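Course handout: Looking After Shared Surfaces
Unit 6, Tables, Plants and the Stuff That Collects on Them
Siamak Shojaei

Hi everyone! A few of you asked for my notes from the October session in writing, so I've typed them up more or less the way I said them, with the digressions left in (sorry, you know me by now). Bring this with you to the Sorkholm visit. Reading for next time is at the end.

Where we left off

Last unit we did private desks. A private desk is easy to talk about. One person makes the mess, one person lives with it, and if there's a sandwich wrapper under the keyboard for a week, well, that's between them and the sandwich. A shared table is a different animal. It belongs to the whole office, people drift up to it for five minutes or an hour, and then they drift off again and leave a little bit of themselves behind.

I spent my first year in office services at the Goddale building, 936 desks over several floors, and I can tell you I hardly remember the desks. I remember the shared tables. There were 22 of them and I could still draw you every one.

The three layers

When I walk up to a shared table, I sort what's on it into layers. You'll need these words for the worksheet, so please use mine even if you have nicer ones.

Residents. Things that live there on purpose. A plant, a lamp, a box of tissues.

Visitors. Things that came with whoever is using the table right now and will leave with them. Laptops, tools, mugs, cables that are plugged into something.

Leftovers. Things with no owner in sight and no job to do. Crumpled tissues, empty bags, wrappers, the lid of something.

The mistake I see most from new people is treating visitors as leftovers. You see a cable trailing across the table and your hands want to coil it up. Don't! Look where it goes first. If somebody is working, the cable is theirs and so is the patch of table around it. Clean around people, and come back for the rest.

The second mistake is the opposite one, where leftovers get promoted to residents. A plastic bag sits by the plant long enough and everyone starts dusting around it as if it came with the furniture. I once found a bag that had been dusted around so faithfully that it had a clean outline on the table underneath. Lovely technique, wrong idea.

White tables

White is popular because it makes an open floor feel bright, and I do like it, but a white top shows you everything — coffee rings, pen, a single leaf. Gloss is worse than matte for streaks and better for stains. Have a look at the table below with the three layers in mind, and jot down one thing for each before you read on.
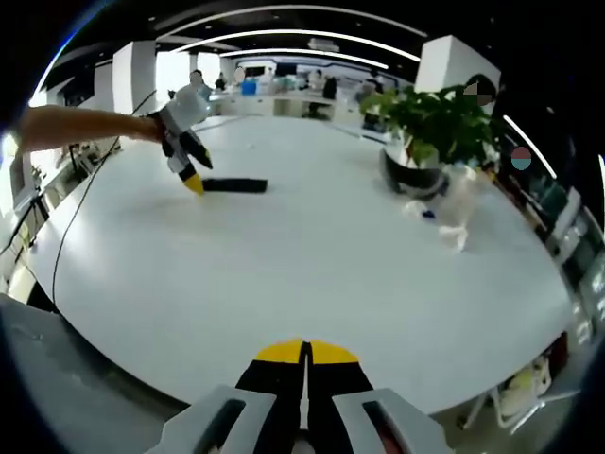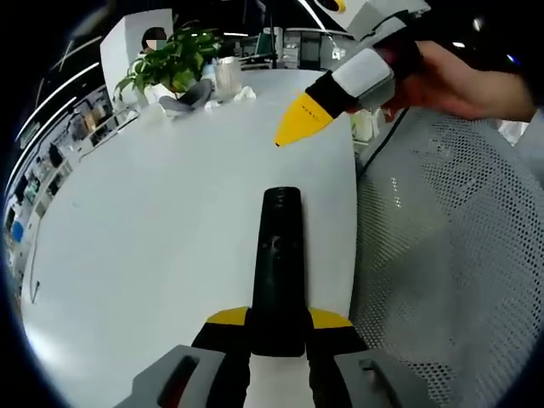 Okay, pens down. Most of you will have put the plant under residents, and I agree. The crumpled plastic and the tissue go under leftovers until somebody claims them, and the cable is a visitor. Where we had the argument in class was over the translucent container. Half of you wanted it gone and half of you wanted it left alone. My rule is that anything that can hold something gets asked about before it gets moved. An empty tub might be somebody's lunch tub, and they'll want it at noon.

The gray fabric item got a good discussion too. If you can't tell whether a soft thing is a cleaning cloth or a bag, treat it as a bag. You can always apologize to a cloth later.

Wiping down, in order

1. Say hello. If somebody's at the table, ask which end you can have.
2. Take the leftovers off first. Paper and tissue in one hand, plastic in the other, straight to the right bins.
3. Lift the plant, wipe under it, and let the spot dry before you set it back.
4. Wipe dry with a microfiber cloth to pick up the dust.
5. Wipe damp with a drop of dish soap in warm water. Long strokes, all one direction, and overlap them a little.
6. Buff with a clean dry cloth while the surface is still a bit damp. On a glossy top this is the step that gets rid of the streaks, and it's the one everybody skips at ten to five.
7. Run the cloth around the edge and underneath the lip. Fingers go there all day.

No scouring pads, please, and no cream cleaner on gloss. You'll put a haze on it that never comes off. Ask me how I know (the Ansari meeting room, and I'm still embarrassed).

A word about the plant

Broad leaves collect dust like little shelves. Once every couple of weeks, hold each leaf from underneath with one hand and wipe the top with a damp cloth in the other. Skip the leaf shine. It drips, and then you've got greasy dots on your nice clean table.

Water goes in slowly, and check that the pot has something under it or inside it to catch the extra. If the leaves lean hard to one side, give the pot a quarter turn when you put it back. Also look at what's been dropped into the soil! At Wollance I've pulled out gum, staples and, one time, a whole teabag.

Worksheet for next time

Pick a shared table, at work or at home (kitchen tables count, in fact they're great). Visit it at 9 in the morning and again at the end of the day. List residents, visitors and leftovers both times. Star anything that changed layers in between, and write a sentence or two on what you'd do with it.

Please don't tidy it before you write it up. I can always tell.

Reading: the section on hard surfaces in your course pack, and the page on houseplants if you have time.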